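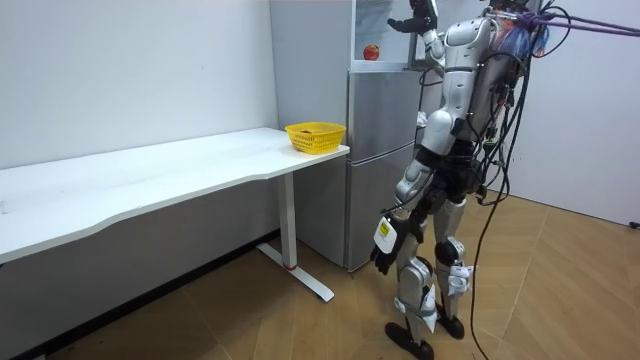

Section 4. Setting up the Gakura boar alarm at the edge of a village

Read this section before you drill any holes. The Gakura unit makes a noise and flashes a light when something large and warm crosses its beam, and that is all it does. The brochure says it "restores the boundary between people and wildlife", a claim we would treat with care. Boar come into gardens for food, and a hungry sow will put up with a good deal of noise to get it. One red apple on a fridge shelf is well out of reach once the door is shut; the same apple on the lawn under the tree will bring a family of boar back every night until the fruit is gone. Clear the food first. If you can't, expect less from the alarm than the box promises.

What you need
One Gakura unit with bracket
One Plestier battery, charged
A fixed post or wall
A tape measure and a spade

4.1 Choosing the spot

1. Walk the boundary in daylight and look for tracks, rooted-up turf and mud rubbed on fence posts. Boar use the same ways in again and again.
2. Pick the gap with the freshest signs. The unit's stated range is 21 metres. In wet bracken we would not rely on the last third of that.
3. Check that the beam does not cross a footpath, a road or a neighbour's drive.

Note: Do not guess the spot from where the damage is. The dug-up lawn is where they ate, and the way in may be on the far side of the house.

4.2 Fixing the unit

1. Fix the bracket to the post with the arrow pointing up.
2. Slide the unit down until it clicks. Pull it. If it comes off in your hand, it had not clicked.
3. Connect the battery, red lead first.
4. Close the rain cover and turn the key to TEST.
5. Walk across the beam at a normal pace. The light should flash at once and the siren should follow.
6. Turn the key to NIGHT.

Caution: The siren is loud enough to hurt at close range. Wear ear protection during step 5 and keep dogs indoors.

Caution: Never stand between a boar and its way out to see if the alarm is working. A sow with young may charge.

4.3 The first weeks

Move the unit every 9 days, even if it seems to be doing well. Animals get used to a noise that never leads to anything. At Kisthorpe the first unit stayed on one gatepost from May until the maize was cut, and by the end the boar were feeding underneath it.

The Munshi add-on plays recorded dog barks in place of the siren. It costs 300 extra. We have seen no test of it that was not run by the people selling it – make of that what you will.

The counter on the back goes up to 2000 and then starts again from zero. It counts cats, deer and you, so a falling number is weak proof that boar have gone. Look at the ground instead.

Note: If boar are inside the boundary when you arrive to change the battery, go back indoors and leave the battery for the morning.

For fence wiring, see Section 5.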